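Home Data Notes Downloads Contact

Brurach Market Price Book: transcription and data files 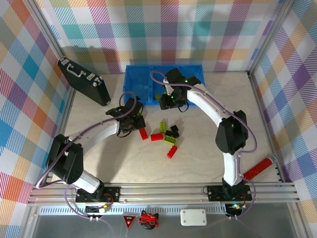
The price book was kept by the market office in Brurach and lists what was charged for food, fuel, cloth and small household goods at the weekly market. This package holds a typed copy of the book and a cleaned table made from it. The original volume has 100 written pages. The table has 1,636 rows, one for each price entry we could read well enough to type.

Last changed: 5/11/18

Files

prices.csv is the cleaned table. Most people will only want this one.
pages.txt is the line-by-line transcription, with original spelling and crossed-out words kept.
goods.csv is the list of goods, with the spelling we settled on and the spellings found in the book. It has 464 entries.
units.csv gives the weights and measures used in the book and, where known, their modern sizes.

All four files are UTF-8. The CSV files use commas, and any field with a comma inside it is in double quotes. The first row is the header. Line endings are Unix style. If you open prices.csv in a spreadsheet program, import the page column as text. Some page labels look like dates and will be changed if you let the program guess.

Columns in prices.csv

entry_id: a whole number. It stays with the entry for good. If an entry is removed, its number is not used again.
page: the page label as written in the top corner, such as 12 or 12-a. The clerk sometimes pasted in an extra leaf and gave it a letter.
line: the line on the page, counting from the top. Headings count as lines. Blank lines do not.
market_day: the clerk's own running number for the market day. The book does not give full dates on every page, so we kept the number and did not turn it into a date.
good_id: points to goods.csv.
good_text: the name of the good as the clerk wrote it.
quantity: a decimal number. Fractions in the book have been changed to decimals, so a half is 0.5.
unit: points to units.csv.
price_low: the lowest price written, in the smallest coin.
price_high: the highest price written, in the smallest coin. If only one price was written, both columns hold the same value.
certain: yes or no. See "Reading problems" below.
note: free text. Often empty.

How the table was made

Elfriede Kaufmann typed the pages from the bound volume in the town archive. Remo Schwaiger read the typing against the volume and marked differences. Where the two disagreed, Rosalie Bühler made the final reading. Seema Katiyar wrote the script that split the lines into columns and then fixed the lines the script could not handle by hand. The script is not included. It depends on a lot of local paths and was not written to be run twice.

The goods list was built last. Spelling in the book is loose, and the same item can appear under several names on facing pages. We joined two spellings only when the price, the unit and the place in the day's list all fit. When in doubt we kept them apart. Users who want broader groups (all flour, all dried beans, all wool) will have to make their own.

Reading problems

The ink on the early pages has faded, and the lower edge of the volume has been wet at some time. Entries near the bottom of those pages are the weakest part of the data. An entry is marked "no" in the certain column if the good, the quantity or either price was a best guess. An entry was left out of prices.csv completely if no price could be read, but it is still in pages.txt with question marks in place of the missing figures.

The clerk's 1 and 7 are close to each other in shape. We compared the same good on nearby market days to choose between them, and this makes the series a little smoother than the book itself. Anyone studying sudden price changes should check the entry against pages.txt, where the doubtful figure is given as [1/7].

There is a change of handwriting partway through. The second clerk lists goods in a different order and drops most of the cloth. We do not know if cloth was no longer sold or if it was written down in some other book. A gap in the cloth prices should not be read as a price of zero or as proof of a shortage.

Units

Some units were local. The Brurach measure for grain was larger than the one used in Grurnudville, and traders from there seem to have sold by their own. The clerk added a small cross next to such entries. In the table they have the unit grain_g in place of grain_b. The modern size of grain_g has been left empty in units.csv. We found two values for it in later papers and had no good way to pick.

"Basket" and "bundle" have no fixed size at all. Do not compare a basket of plums with a basket of turnips by weight. Firewood is given by the cart, and cart sizes were set by an order that has not survived.

Good uses

The table works for following the price of a single good from one market day to the next, for looking at spelling, and for classroom work with real and slightly messy data. Seon-mi Na has used the butter and egg rows with beginning students in a spreadsheet course. They are a fair place to start: the units hardly change, and few rows are marked uncertain.

Uses to be careful with

The prices are what the office wrote down, and the office may have written the permitted price and not the price paid. There is no record of how much was sold. A cost-of-living index made from this table alone would need weights from somewhere else. Prices should not be converted to modern money from these files.

No buyers or sellers are named in the table. The transcription has a few surnames in the margins, mostly next to unpaid stall fees.

Known errors

Page 31 was bound upside down and was at first typed in the wrong order. It has been fixed in prices.csv but the line numbers in pages.txt still follow the old order.
The note column has a few German words left untranslated.
"Lamp oil" and "oil for lamps" are two separate goods in goods.csv and should most likely be one. Joining them would change good_id values, so it will wait for the next full release.
Quantities for salt on the pasted leaves look too high. The reading is clear, so they have been left alone.

Changes in this release

Added the certain column.
Moved crossed-out entries out of prices.csv. They are still in pages.txt.
Corrected the unit for vinegar, which had been set to the dry measure.
Took out trailing spaces in good_text.

Terms

The files may be copied, changed and shared, for pay or for free, if the source is named. Please write "Brurach Market Price Book, typed edition" and give the release date. Pictures of the pages are held by the archive and are not covered by these terms.

Corrections

Send the entry_id, the value in the table and the value you think is right. A page and line number will do if the entry is not in the table. Corrections are checked against the volume when the archive is open to us, usually in May, so a reply can take a while. Small fixes to the README are made at any time.

Related
Bindholm Toll Register, typed edition
Grurnudville Grain Measures: a short list
Dela Peña Household Accounts
Spelling notes for the Brurach clerks
Older releases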